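**Hukell two-slot toaster, three months in**

I bought the Hukell after our old Stutis stopped holding its lever down. The Stutis lasted long enough that I had forgotten how to shop for a toaster, so I read a lot of listings and then picked one near the bottom of the price range. It has been used every morning since January, usually for four slices before work and more on Saturday.

Size first. It has two slots, side by side, and a rounded body that takes up less counter than the Stutis did. Ordinary sandwich bread goes all the way down. The taller loaf we get from the bakery counter at Gilani sticks out at the top and has to be turned over halfway through, or you get a pale strip along one edge. Bagel halves fit if you cut them evenly. A thick bagel half goes in with a push and has to be worked out with wooden tongs, with the plug pulled.

Heat is where it does well. Both slots brown at the same rate, and the two sides of a slice come out close to the same color. The old one always left the inner faces lighter. I use setting 3 for white bread and one notch up for rye. The first batch takes longer than the second, so on the second batch I turn the dial down a little. Frozen slices need a full cycle and then a short second one. There is a defrost button, but all it does is add time, and it doesn't add enough.

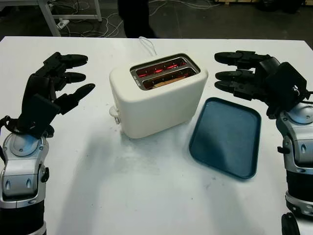
How long does it need to cool before you put it away?

Give it 20 minutes after the last slice. The outside feels fine to touch well before that, but the metal around the slots stays hot longer, and the crumbs underneath hold heat too. Unplug it as soon as you are done.

The lever is small and sits low when it is down. It clicks clearly, and it has never failed to catch with the toaster plugged in. My complaint is with the lift. When the toast pops, it rises just far enough for a tall slice. A small slice, like the end of a baguette cut lengthwise, stays below the rim. You can push the lever up past its resting point to raise it a bit more. That helps with most things but not with English muffins.

The cord is thin and on the short side. It comes out the back, so the toaster can't sit flat against the wall, and if your outlet is off to one side you will have cord lying across the counter. I measured ours before deciding where to put the toaster and I suggest doing the same. The underside has a cord wrap, two plastic hooks, and the plug slips off the second one.

Cleaning is easy on the outside and annoying underneath. The pale finish wipes down with a damp cloth and a drop of dish soap, and it has not yellowed. It does show fingerprints if you have had butter on your hands. The crumb tray slides out from the back, but it is shallow and doesn't reach the full width, so a share of the crumbs ends up beside it. Once a week I unplug it, turn it over above the sink and shake.

I keep a small plastic tray next to it for the finished slices. Toast left on a flat tray goes soft on the underside after a few minutes, so if you are making a large batch, use a wire rack. Vatodska sells a clip-on rack that is supposed to fit this model. I tried it and sent it back. It covers part of the slots and the clips are loose.

Noise: the pop is loud. It will wake someone sleeping in the next room if the door is open. There is no beep, which I prefer.

Things I'd change:

- a lift that brings small slices above the rim
- a longer cord
- a crumb tray that covers the whole base

None of those would make me return it. For plain bread it is a better toaster than the one it replaced, and it cost less. If you mostly eat bagels or tall bakery loaves, look for something with wider and deeper slots. I would buy this one again for our kitchen.

Four out of five.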